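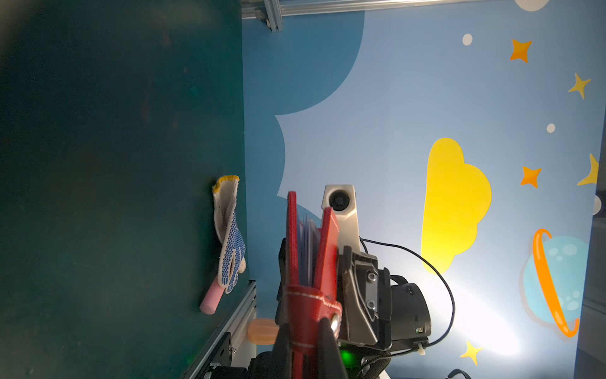 Every evening in our after-school room ends with the same small job, and I have come to think it is the most important one of the day. The chalk must be put away, the board must be wiped, and whatever was carried in from the garden must go back to the garden. Usually one thing is missed. A knit work glove, white with blue rubber dots on the palm, stays behind on the green board with a stick of pink chalk under its fingers, and there are faint, dusty smudges on the board around it. The painted sky beside it, with its dark blue cloud and its planet in an orange ring, looks as cheerful as always. I used to be annoyed by such things. Now I am more curious, and for this article I asked other people how they finish the day in a room that belongs to children.

I should say first that I grew up in a house where tidying was a punishment. You made noise, so you cleaned. When I began to work with children I repeated this without thinking, and the result was a group of six-year-olds who could hide under a coat rack very quickly. It was Brian Rashidi who told me to stop. He has run a craft room for 19 years, in a former shoe shop, and he is strict about only a few matters. One of them is that cleaning up is never given as a penalty.

"If you use it as a penalty on Monday's child, then the next child also learns that it is a penalty," he told me, and laughed, and began to pick bits of yarn from his sleeve.

His room is small and quite full. Paper is in flat drawers, scissors hang on nails, and chalk lives in shallow tins with the lid taken off. He removed the lids after one winter of watching. A child with a tin in one hand and three sticks in the other will not open a lid, he says. The sticks go beside the tin, and from there to the floor, and from the floor to the bottom of somebody's shoe.

I tried the open tins at home and in our room, and it is true that more chalk arrives in them. It also gets dusty. I wipe them with a damp cloth and let them dry before the chalk goes back in, which I forgot one time, and I had a tin of soft pink paste for my trouble.

Awuor Makori has another method. She teaches the younger group at Drenda, a community house with a vegetable yard behind it, and her children go in and out all afternoon. Gloves are her great difficulty. She keeps up to 75 pairs, for small hands and for grown hands, and when I visited she had just finished a sorting that took her the whole morning. Thirteen gloves had no partner. She did not throw them away. Single gloves are kept in their own basket and used for the dirty work — erasing, carrying stones, holding the wire brush — so that the good pairs can stay together.

I liked this very much, and I asked her if knit gloves are any good on a chalkboard. She made a face. The plain back of the glove takes off chalk quite well, she said, but if you rub with the rubber dots you will mostly move the dust from one place to another. For real cleaning she uses a dry felt first and then a cloth that was wrung out hard. She wipes from the top to the bottom and never in circles. The children prefer circles, so they are given the lower part of the board, and she goes over it again when they have gone home.

A green board will keep some cloudiness whatever you do. Awuor told me she fought with hers for a long time, with vinegar and then with a product called Dullent that a neighbor recommended, and finally accepted that a board in use has marks on it. Once in a while, in April and again before the winter break, she covers the whole surface with the side of a chalk stick and wipes it all off dry. The new drawings sit better after this, and the old ones stop showing through.

Then there is the question of the walls. In both rooms, as in ours, there is a mural near the board, and children see no clear border between a surface which is for drawing and a surface which is only for looking. Brian paints his walls with a washable paint and says nothing about it. Awuor draws with the children a "landing line" on the floor, in chalk, and the chalk may not cross it. In our room we ask the child to wipe the wall together with us, with lukewarm water and no soap, and we talk about the stars while we do it. I cannot say that this prevents the next accident. It makes the wiping pleasant, and I have learned the names that our group gave to every painted cloud.

How long should it all take? I was surprised that both of them gave a short answer. Brian allows one song. Awuor rings a bell, then waits, then rings it again, and what is not finished at the second bell is finished by adults. They agree that a tired child at the end of the day can put away two or three things well, and after this he only carries objects around the room.

So I have made our own list shorter. Chalk in the tins, gloves in the basket, coats on. The board I wipe myself, when the room is quiet, and if I find a glove there I shake out the dust at the back door and put it with the others.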